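Workshop notebook, Plekville
Saturday, December 14, 2019

Equipment list for next year, second pass. Came in on a quiet morning to get it done and ended up enjoying myself far more than a spreadsheet deserves!

Where we are. The equipment line for the cloth handling cell is 20 thousand, same as the last time I asked. Out of that have to come a gripper (or two), a second arm if we can swing it, a proper table, bins, lighting, cable management, and the spare parts we always forget until something snaps on a Friday. The arm is the monster on the list and everything else gets squeezed around it, so I went through the small stuff first this time. Small stuff is where we lost track in August.

Grippers. Two quotes in. Trollico wants 835 for the soft two-finger set, with a pair of spare pads thrown in. Buzatu is at 2,000 for theirs, but it has force feedback and they'll let us try it for a couple of weeks before we commit. I love the Buzatu one. The fingertips close so gently, and I keep thinking of what it could do on a single layer of thin cotton (our worst case by a mile). But for heaped cloth, where any decent pinch gets you something, the cheap set may be plenty. My plan: buy the Trollico set now, book the Buzatu trial for when the second arm is settled, and let the folding people argue for the expensive one with real numbers.

Bins. It sounds silly to give bins their own heading but I've come around to it. Color and wall type matter for the overhead cameras, and so does height, because the wrist has to clear the rim with something dangling from the fingers. Low and long is right for us. I want matched pairs, opaque and see-through, so we can compare the two properly. Stomine has a mixed pack for 183 and that covers both stations with a few left over for screws and tape. 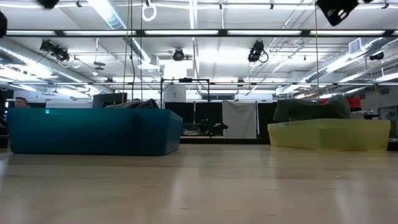
Da-eun Kwon read the draft over lunch and wrote back that I'm spending too much thought on bins and too little on the tabletop, and that a matte gray mat would do more for the cameras than any change of plastic. She'd also hold the second arm until we know how many hours a week the first one is really busy, "and I mean logged hours, not how busy it feels."

Fair on both counts. The glare off the pale wood is strong under the tubes, and a mat costs next to nothing compared with swapping lights. Added to the list, near the top. I'd want it to run the full width so that the gap between the bins is covered too, as dropped pieces land there and we need to find them again.

On logged hours: we have the controller logs, just never sorted. I'll pull them Monday. If the arm sits idle half the week then the second one can wait, and the money could go into a better wrist camera, which I'd be nearly as happy about.

Lighting. Leave it. See what the mat does first.

Cables. Another pack of hook-and-loop ties, the wide kind, and two longer drops for the ceiling gear. Cheap, boring, needed.

Cloth. We need more variety in weight and color. The dark pieces are harder than I expected when they're heaped up, since the folds all melt into one lump on the depth view. I'd like towels, some stiff canvas, a bag of odd socks, and something shiny. Will try the thrift store before ordering anything new.

To do:
Order the Trollico set and the Stomine pack
Measure the table for the mat, both directions
Sort controller logs, send the totals to Da-eun
Ask Buzatu if the trial can include their mounting plate, ours has the wrong bolt pattern
Get a lead time on the second arm anyway, it was up to ten weeks when I last called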